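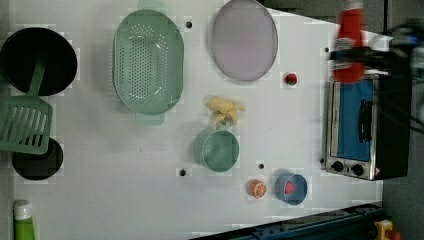
Margareta Crăciun wrote to us in October that her group threw out half of its first batch of demonstrations, all because the operators got tired and sloppy after lunch, and could we please build something that makes a person want to keep going? We loved that letter!

The Parero tabletop kit is what came out of it. You get the arm mount, the gripper, the table and a box of play kitchen things (pans, plates, a colander, a little toaster oven, plenty of pretend food), plus the Tamar recording software, already set up for short episodes. Press the pedal, do the task, press it again. A bad take goes in the trash with one key, and the next prompt comes up right away.

On a good Tuesday our own operators save 230 episodes between them, and they swap seats every 26 minutes. Mix the toys up between takes – the learner needs to see a ketchup bottle in all sorts of places.

In the box: 2 pedals, 15 printed task cards, spare gripper pads, cables.
Works with: Frei and Pledonau arms.
Setup questions go to Habibur Barua.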